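Support > Tickets > Perception > Bottle pose

Search tickets, logs, people

4 min read

Ticket: bottle pose flips end for end on the drop task
Status: fixed on our side, leaving open for the replay check
Component: Kinyua (pose tracker), Hakine (replay and control)

Okay, writing this one up properly because the chat thread got long and half of it was me guessing. Short version – the tracker was swapping the cap end and the base end of the water bottle in the bottle-into-trash-can demos, and Hakine was then replaying the left arm with the wrist turned the wrong way around. Long version follows, sorry in advance.

I first spotted it on Saturday when I loaded the newest batch from the Sorkville room into Hakine. The left gripper picks, lifts, heads for the can and then, right over the opening, the planned wrist does this wild half turn, as if it wanted to swap which end goes in first. The collision checker stops it (thank you, collision checker!) and the run dies with "orientation step over limit." Same message every time, and nearly always in the last stretch before release.

My first guess was the gripper poses. I figured the left unit was losing tracking when it came in over the can, so I plotted its raw trajectory with nothing smoothed. Totally clean. No jumps, no gaps, and the right gripper was fine too. So it wasn't the hands, and I'd like that hour back.

Second guess was clock drift between the grippers and the head camera. I shifted the streams against each other by a couple of frames both ways and reran. The flip moved along with the camera stream, so it had to be coming from the vision side. Good, at least that cuts the problem in half.

Then I dumped the Kinyua output for one bad episode. It's 891 frames long, and the bottle's long axis holds steady right up until the base gets over the can. At that point it turns 180 degrees from one frame to the next, hangs there for a bit and turns back. Position barely moves. Only the direction of the axis goes.

Looking at the confidence log next to it, I think I get why. The tracker picks which end is which from two cues, the cap and the label. The cap cue is just "small saturated blob at the end of a see-through thing," and the red cap scores great on that. The label cue was set up on a different bottle, though, where the label sits in the middle. On this one it's wrapped low near the base, and it has red in it as well as blue and white. Add a finger pressing near the label and a pale blue bag showing through clear plastic, and the base end starts scoring like a cap. Once it beats the real cap by a hair, the whole axis flips, because there's nothing in there that says a bottle can't turn end for end between frames.

What I changed:

- Added an axis continuity check in Kinyua. If the new axis is more than 90 degrees from the last one, it keeps the old one unless the cap cue disagrees for 3 frames running.
- Dropped the label cue's weight to zero for this bottle profile. I'd like a per-object setting for this eventually, but that's a separate ticket.
- Masked the can's opening and bag out of the region the color cues look at. The mask is loaded from the Cullby config, so if you move the can, please redo the mask.
- Left the orientation limit in Hakine alone. I was tempted to loosen it, and I'm glad I didn't.

After that I reran the batch from the start. The flips are gone in all but 2 episodes, and those look like a different thing to me. The bottle comes in almost end-on to the camera, so the axis is badly defined for a while and the wrist gets jittery. It doesn't turn around, it just shakes. I've tagged them "axis-short" and pulled them from the training list for now.

Still to do: somebody please replay the fixed set on the real arms at low speed before we merge it. I've only run it in the sim, and the sim's trash can has no lid, so the open lid standing up behind the mouth isn't in the collision model yet. I'd add it as a thin box first and see how far that gets us. The old Kinyua build is still selectable from the dropdown if you need to compare, but clear the cache when you switch – it'll happily serve you the old poses with the new build number on them. Ask me how I know.

If you hit the same error on a different object, reopen this one and attach the axis plot along with the cue scores. The scores are what I needed and didn't save the first time.
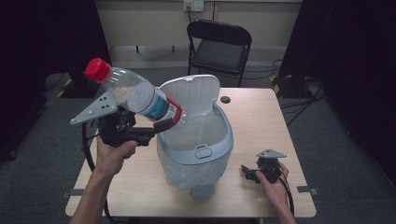 Head camera view, bottle base over the open can, red cap at the far end from the opening.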